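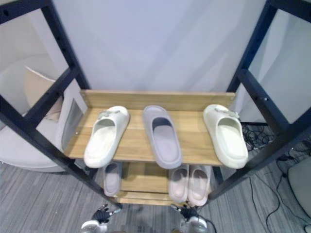

Week four, then, and we've got as far as the hallway, my favourite bit of any home to measure up and the bit most of you will be tempted to skip (please don't!). Last week we did wardrobes, where you can shut the door on a bad decision. In a hall it's all on show. Take slides on a small open rack: a chunky moulded pair with wide straps needs a lot more elbow room than you'd guess from a shoe size, and with three on the top shelf, two of them angled outwards, one heel is already hanging over the front edge. The grey one has ended up between two cream ones, with another grey one down on the lower shelf next to the pink pair. So when I say "keep pairs together", I mean decide on the widths first and then give out the places.

Depth is where people come unstuck. My own hall shelf is 300 mm deep and I thought that was plenty until I got the tape out and found only 272 mm clear in front of the backboard. Do measure from the face of the backboard, please, and write both numbers on your sheet. A raised board at the back is a lovely thing to have, by the way. Shoes pushed in toe first stop against it and don't drop down behind.

Aino Pesonen asked in November whether heels should face out or in. I go heels out for anything backless, as you can step straight into them once they're on the floor. Lace-ups I turn the other way, but that's only me, and the Rissanen handout (page two) disagrees. Read it and make up your own mind.

On lower shelves: check you can get your hand in over the strap, not just the shoe. Low shoes are happy down there, boots aren't. If you're drawing the Henbridge flat, the wall by the door is 1118 mm and the door swings into it, so a rack 1000 mm wide is going to be a squeeze. Try it on paper before you tell me it fits.

For next time, bring your own hall drawn to scale, with every pair you wore this week pencilled in at its real width. Slippers count. Coats and hooks after that, and we'll be in the small room again.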